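Histport Woodworkers > Finishing > Oil or poly on maple?

trullness
Okay, I need some opinions before I wreck this thing. I bought a big slab of maple from Van den Broek (the yard out past the grain elevator) and it has the wildest wavy grain. I want it to be a serving board that might see a knife now and then. My brother-in-law swears by polyurethane, I was leaning toward mineral oil. Which one makes the figure pop?

waderano
Oil, no question. Poly on anything you cut on is a mistake, you'll be picking flakes out of the cheese. Sand it, flood it, wipe it off, do it again the next day.

shopdog_2
Gonna disagree a little with waderano. Mineral oil does almost nothing for figure after a month, it just fades back to dull. I use pure tung oil and wait it out. Takes forever to cure but wow, the grain looks like it's moving!

waderano
I've had a mineral oil board going since my kids were small and it looks great. You just have to re-oil it. People hate maintenance, that's all this is.

shopdog_2
Sure, and some of us have jobs lol. Also what grit is everybody stopping at? I quit at 220.

planesandpains
If it's curly, watch out for tearout more than the finish. I ran a piece like that through my planer and it looked chewed. Now I take tiny passes and scrape the rest (my thumbs hate me). I wouldn't bother going to 1,000 grit either, the oil just sits there.

trullness
Ha, too late, I already have the 1,000 grit. Leaning tung now, but I'll try both on the offcut first. There's a little knot too, does that need filling?

waderano
If your fingernail doesn't catch on it, leave it alone. And tung is fine. Slow, but fine.

trullness
Good, I like the knot.
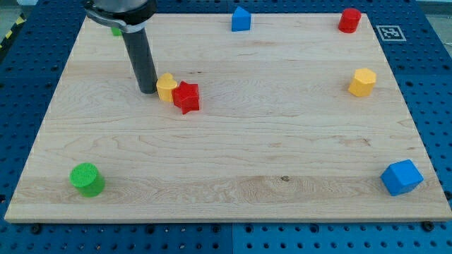 Maple with the wavy grain, small knot near the lower middle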